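Lesezeit: 3 Minuten

4 Kleinteilebehälter befüllen und bereitstellen

Dieser Abschnitt gilt für offene Metallbehälter mit rechteckigem Grundriss aus der Reihe Hotau. Er beschreibt das Befüllen mit gemischter Ware, also Artikeln unterschiedlicher Form, Festigkeit und Verpackung. Für sortenreine Ware siehe Abschnitt 5.

4.1 Vorbereitung

1. Behälter auf ebener Fläche abstellen. Der Boden muss vollflächig aufliegen.
2. Innenseiten mit trockenem Tuch auswischen. Reste von Folie und Klebeband entfernen.
3. Kanten auf Grate prüfen. Behälter mit Graten sperren und gegen einen Behälter gleicher Größe tauschen.
4. Artikelliste Ivalex bereitlegen. Die Behälternummer wird in Spalte 2 eingetragen.

VORSICHT: Schnittgefahr an beschädigten Kanten. Beim Auswischen Handschuhe tragen.

4.2 Artikel einlegen

1. Weiche Artikel (Plüschtiere, Stoffbeutel) flach auf den Boden legen, möglichst in der Mitte. Nicht in die Ecken drücken.
2. Etiketten und Wäscheschilder am Artikel belassen. Sie dürfen nicht abgeschnitten oder umgeklebt werden.
3. Artikel mit Griff schräg zur Längsseite einlegen. Aufhängeöffnungen bleiben frei - keine Schnüre oder Drähte durchziehen.
4. In Klarsichtfolie verpackte Artikel mit Abstand zu Griffen und harten Kanten ablegen. Die Folie darf knittern, sie darf nicht eingerissen sein.
5. Schmale Artikel zuletzt einlegen. Rutscht ein Artikel unter einen anderen, beide herausnehmen und neu platzieren.

Hinweis: Das Einzelgewicht beträgt bis zu 200 g. Schwerere Artikel gehören in die Behälter der Reihe Macedo.

Hinweis: Eine Vorzugsrichtung gibt es bei gemischter Ware nicht. Artikel dürfen sich berühren und teilweise überdecken, solange die weichen Artikel nicht unter harten eingeklemmt sind.

4.3 Kontrolle vor der Bereitstellung

1. Von oben in den Behälter sehen. Kein Artikel darf über den Rand ragen.
2. Folienverpackungen auf offene Nähte prüfen. Beschädigte Verpackungen nicht nachkleben, Artikel aussondern.
3. Artikelliste abgleichen und abzeichnen.
4. Behälter mit beiden Händen anheben und waagerecht absetzen. Nach dem Absetzen nicht mehr schieben.

ACHTUNG: Behälter nicht stapeln. Die offene Bauform bietet keine Auflage für einen zweiten Behälter, der Inhalt wird gequetscht.

4.4 Nachfüllen und Leeren

Nachgefüllt wird ausschließlich am Packtisch. Verbliebene Artikel vorher vollständig entnehmen, Boden auswischen und ab 4.2 neu beginnen. Plüschartikel mit Flecken oder offenen Nähten kommen in die Rückläuferkiste - Vermerk mit Code 81 in der Artikelliste. Rückläufer werden donnerstags an das Lager Prurkcombe übergeben.

Rückfragen zur Artikelliste: Anas Kamel. Freigabe abweichender Behälter: Valdir Damasceno.

Diese Website verwendet Cookies. Mit der weiteren Nutzung stimmen Sie dem zu. Einstellungen | Akzeptieren
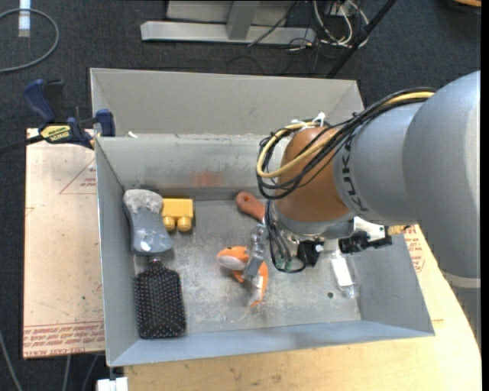

Abb. 4-1: Metallbehälter mit gemischter Ware, Plüschartikel nahe der Mitte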